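Does Sorting by Container Save Time? Pantry Study, Final Report
Henok Hailu, Household Systems Project
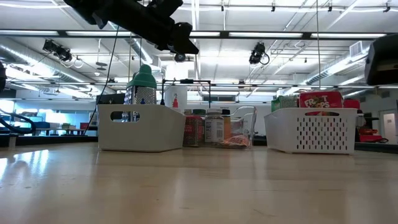
Our group was asked to test the claim, repeated in most home organizing guides, that giving every item a bin makes a kitchen faster to use. I doubted it at the start and I still do. The guides assume each thing has an obvious group. A box grater standing in a white bin is easy to spot, but that is mostly because it is tall, and the same goes for the Froot Loops box showing above the vented basket. The jars and bottles between the two containers are the harder case - do they go by size, by use, or by who reaches for them?

We ran 54 searches, 48 of them usable. The other six were dropped when the person searching had also done the packing. Median time fell by 2 seconds with bins. I would not call that a result. Our searchers got quicker with practice whether bins were used or not, and we did not rotate the order of the trials until February.

The Clendine method we followed also says to label everything. We skipped that step, so a fair critic could say we tested only half of it.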